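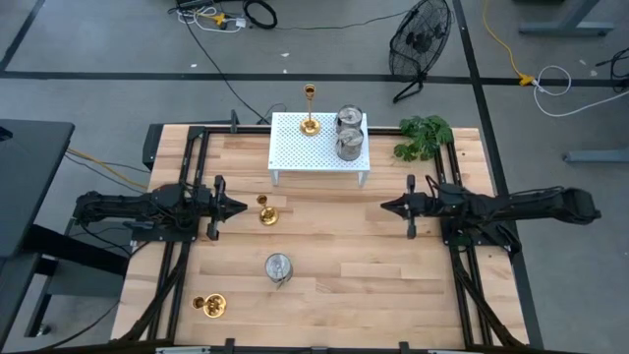 How Does a Candle Burn?

A candle looks simple. It is wax with a string down the middle. But the string is only there to help. The thing that burns is the wax.

What the wick does

The string is called a wick. When you hold a match to it, the heat melts the wax close by. The melted wax climbs up the wick, the same way water climbs up a paper towel when you dip in one corner. Near the top it gets so hot that it turns into a gas. The gas mixes with oxygen from the air and burns. That makes the flame, and the flame melts more wax.

Why the flame is yellow

Tiny bits of soot glow inside the flame. Soot is mostly carbon, which comes from the wax. Near the bottom of the flame there is a small blue part, where the gas mixes well with air and makes very little soot.

What wax is made of

Long ago, many people burned tallow, which is animal fat. It was smoky and it smelled bad. Beeswax smelled better but cost more. Today most candles are made from paraffin, which comes from oil found underground. Others are made from soybeans or palm oil.

Where the smell comes from

Candle makers stir scented oil into melted wax before they pour it. As the candle burns, the pool of warm wax lets the scent drift into the air. Your nose picks it up from across the room. Some scented candles are sold in metal cans, with a tag to tell you the scent, such as vanilla cake. 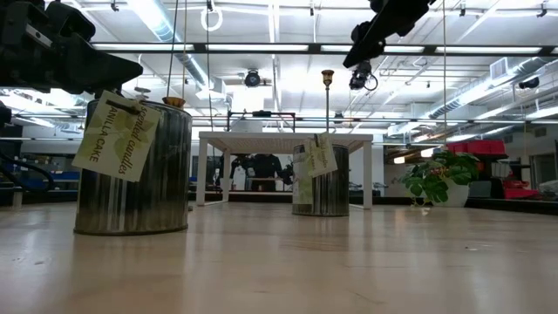 Staying safe

Only light a candle with a grown-up in the room.
Keep it away from curtains, paper, and hair.
Do not touch the container while the candle is burning. Metal and glass get hot.
Put it out after 4 hours, or sooner if you leave the room.

Words to know

Wick: the string that carries melted wax to the flame.
Soot: black powder made when something does not burn all the way.
Tallow: animal fat that has been melted and cleaned.

Written by Vlasta Obradović
Updated 2025-09-20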